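3.2 Use of the finished basement

Of the 413 households that returned the form, 219 had converted the basement in some way. The most common fitting was a second sitting area, followed by a work surface with a sink. Only 28 had put in a fixed bar, and most of these said they used it less than they had planned - Keskin and Van Loon report much the same for loft rooms in Pridach.

Storage was the main complaint. Owners who had left out cupboards at the design stage tended to keep plates and glasses upstairs, and carried them down each time. 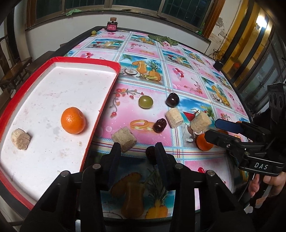 Figure 4. Long table with a patterned tablecloth and a red-rimmed tray.

Ceiling height had little bearing on how often the room was used. Lighting is dealt with in Section 3.3.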